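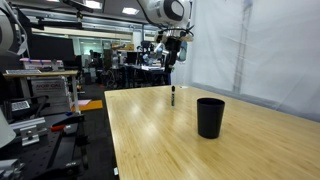 Skolstead Support
Ticket 2807
Subject: Bamboo top feels tacky under cups, also a lot shinier than expected
Opened by: Anatole Vidal
Opened: 18/04/2018
Status: Solved

Anatole Vidal wrote:
Hello there, and thank you in advance for reading all of this, I do tend to go on. We bought one of your Ridside tops in the honey color back in February and put a coat of the Zarna gloss on it ourselves, going by the leaflet. It's a lovely piece of wood and I still run my hand along it when I walk past. Two things, though. First, anything that sits on it for a while seems to grab. I have a plain black Okoth cup that lives on the table, and when I pick it up in the morning there's a little tug, like a sticker letting go. Second, with the overhead lights on I get big white streaks of shine right where I want to read. Is that the gloss, or did I put it on too thick? I'm happy to do the work, I'd just like to do the right work!

Skolstead Support (Maintenance Desk) wrote:
Hi Anatole, thanks for such a thorough note, and no need to apologize for the length. The tug does sound like a coat that went on heavy and hasn't cured all the way through. Could you try a small test for us? Wipe the top with a barely damp cloth, dry it, then leave a couple of everyday things standing on it overnight. Something with a wide base and something with a small one is ideal. Please don't use wax or furniture spray in the meantime, it will only confuse matters.

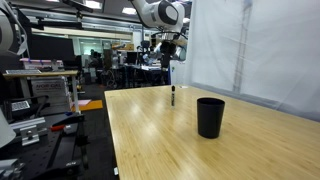
Anatole Vidal wrote:
Good morning! I did the test with the cup and a black marker stood on its end, since those were the first two things in reach. The cup tugged again. The marker came up clean, no grab at all, and I tried it in two spots to be fair to it. I also had a good look from a low angle, and there's a dull ring where the cup had been, which I hadn't noticed before. It went away when I rubbed it with my thumb. I don't know if that's good news or bad news, but I thought you'd want it.

Skolstead Support wrote:
Good news, we think. A ring that rubs away is in the very top of the finish and the bamboo underneath is fine. Please keep the room warm and aired for 60 hours with the cups elsewhere, then go over the top lightly with a white pad, along the strips, never across them. After that, try the cup again, and try it on its side too. The side touches along a thin line and will tell you if there are soft patches left.

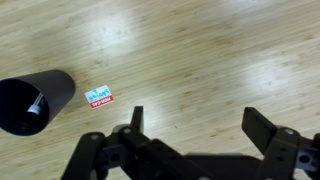 Anatole Vidal wrote:
Well, I'm pleased to report back. Upright, no tug. On its side, no tug either, and no line left behind when I lifted it. I gave it one more day to be safe. The shine is still the shine, of course. Would a satin coat over the gloss take it down, or do I have to strip everything?

Skolstead Support wrote:
No stripping needed. One thin coat of Zarna satin over the padded surface will soften the reflections a good deal, though you'll still see the lights a little. Leave it for 6 days before anything heavy goes on it.

Anatole Vidal wrote:
Perfect, the satin is on order. You've been very patient with me. Please go ahead and close this one.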